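Virkville Student Robotics Club
Shelf Restocking Project – Set-Up and Operating Guide

Section 4. Preparing the Table and Recording a Run

4.1 Before you begin

This section applies to all student teams using the Sial workstation. Read it in full before switching on the arm. At least two students must be present for every session: one operator, who controls the arm, and one observer, who keeps a hand near the stop button and writes the log. Teams may trade roles between runs but never during one.

Sessions on Monday are reserved for teams preparing for the Sarivau meet. All other sessions are booked through the sign-up sheet.

4.2 Setting out the table

1. Confirm that the arm is in its rest position and that the controller shows HOLD.

2. Wipe the tabletop with a dry cloth. Do not use spray cleaner near the wrist camera.

3. Place the clear tiered rack on the table at the angle given on your task card. The rack does not have to be square to the table edge. Several task cards call for a diagonal placement.

4. Set the basket, the tray and the drink can holder in the positions shown on the card. Leave an open area between the tray and the rack so that the gripper can come down without touching either one.

5. Place the items on the rack. Some task cards require cups or boxes to lie on their sides. Follow the card even if the result looks untidy.

6. Ask the observer to compare the table with the card and initial the log.

Note: Use only sealed or empty packages. Food from the project shelf is not to be eaten, including after the last run of the day.

Caution: Keep hands, sleeves, lanyards and long hair out of the work area whenever the controller shows READY or RUN.

4.3 Checking the gripper

1. Look at both fingers from the side. The tips should be level with each other.

2. Check that the fasteners at the finger joints are snug. If one turns freely, stop and report it to the faculty advisor, Ashraf Hamdy. Students do not tighten fasteners themselves.

3. Open and close the gripper three times from the controller. The movement should be smooth – any clicking or hesitation must be entered in the log.

4. Open the camera view. Both fingertips should be visible along the lower part of the picture. If only one can be seen, the camera mount has shifted and must be reset as described in Section 3.

4.4 Recording a run

1. Open the Budwood program and select your team name.

2. Enter the task card number. Cards 12 through 26 use the tiered rack. Cards 27 through 39 use the flat shelf and are covered in Section 5.

3. The operator says "starting" and waits for the observer to answer "clear."

4. Change the controller to RUN and carry out the task. Move at a steady pace and lift each item straight up before carrying it sideways.

5. If an item falls, let it lie. Finish the run if the path is free, or press stop if it is not. In either case, mark the run as "dropped item" in the log.

6. Return the arm to its rest position, change the controller to HOLD and save the run.

Note: Clear plastic can be difficult to judge on the screen. Operators should check the height of each step against the item resting on it before closing the fingers. 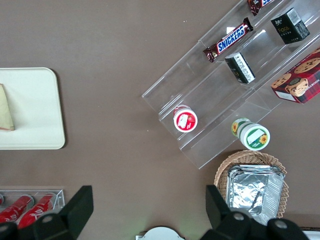

Saved runs are copied to the club drive at the end of each session. Do not delete a run for any reason, including a run that was stopped early. The team log must be signed by both students and returned to the binder before the next team is admitted to the workstation.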